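OK so the basket thing is working and I need to talk about it (short thread, I promise)

2/ Back in March our break room table at Woststead was a disaster. Mail, mugs, half a bag of rice, somebody's keys. You couldn't set a plate down. I work up there with 30 people and every one of us just dropped stuff and walked off, me included!

3/ My first try was a big three-tier rack. It took up half the table and people piled things on top of the rack. Back it went.

4/ Then Réjean Li from the front desk said, why not 2 baskets, one for food that needs eating and one for everything else? I laughed. Then I went home and dug through my closet, and I had two that were holding old scarves.

5/ The rule is short: if it doesn't fit in a basket, it goes in the cupboard or it goes home with you. I wrote that on a card. The card fell behind the fridge the first night and we've been fine without it, so I guess it stuck.

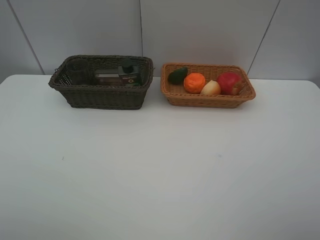 Darnell Greenberg
Office coordinator, Woststead

6/ Dark wicker on the left for the glass and the green bottle, tan one on the right for produce. I love how good that orange looks next to the avocado!! The shallow one is the better fruit basket by a mile, you can see every piece and nothing gets lost at the bottom.

7/ Push them all the way back to the wall, by the way. You get the whole front of the table for lunch and it wipes down so fast.

8/ Next up is the supply closet (pray for me). If you've got a basket trick for batteries and tape, send it over, I'm all ears!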